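Paving Maintenance Operative (External Hard Surfaces)
Bridby Court, Plondau site

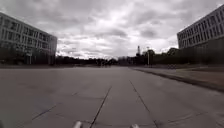 Employer: Eyvindsson Grounds and Surfaces
Reports to: Ehsan Baloch, Site Surfaces Manager
Hours: 35 per week, early start
Contract: fixed term to the end of October, with possible extension
Closing date: 05/02/2019

Eyvindsson holds the contract for the upkeep of the pedestrian areas at Bridby Court. The main area is a concrete slab pavement between two multi-storey office buildings. It is used as the main walking route across the site. We need one operative to inspect, clean and repair the slabs and joints, and to keep the planting next to the buildings clear of the paved surface.

The work

The pavement is divided into numbered bays. Each bay is inspected on foot once a month and the results are entered on the bay sheet the same day. You will record cracks, chipped edges, open joints, staining and any difference in level between neighbouring slabs. A difference of 3 mm or more is marked and passed to the manager before the end of the shift.

Joint repair makes up the larger part of the job between spring and October. Old filler is raked out by hand or with a joint cutter, the joint is brushed and blown clean, and new sealant is applied to the depth given in the method sheet. Joints must be dry before sealing. Work is stopped in rain and the bay is left safe.

Other duties:
Sweeping and pressure washing to the weekly plan
Removing weeds and moss from joints and building edges
Cutting back shrubs where they grow over the pavement or block entrances
Clearing drain covers
Spreading grit in freezing weather
Setting out barriers and signs before any work on an open route
Cleaning and storing tools, and reporting faults in them

There is some lifting. Sealant and grit are moved by trolley, and full slab replacement is done by a separate crew. You will assist that crew when asked, mostly with barriers and sweeping up.

What we ask for

Experience of outdoor paving, groundworks or a similar trade. You must be able to read a simple plan, measure accurately and write a clear record. A full driving licence is needed, as materials are collected from the Altavo depot. Training on the pressure washer and joint cutter is given in the first month. Applicants who already hold a certificate for either should send a copy.

The work is outdoors in all seasons. Protective boots, gloves, eye and ear protection and waterproofs are supplied.

Pay and leave

The hourly rate is set by grade and will be confirmed at interview. Hours worked on gritting call-outs are paid at the higher rate. Leave for a full year is 28 days including public holidays, reduced in proportion for the length of the contract.

How to apply

Send a short letter and a list of previous jobs to Ehsan Baloch at the Plondau office, quoting reference 19/100. Give the name of one person who has supervised your work. Interviews are held on site and include a short practical test: inspecting one bay and filling in the sheet. Please bring outdoor clothing and your driving licence.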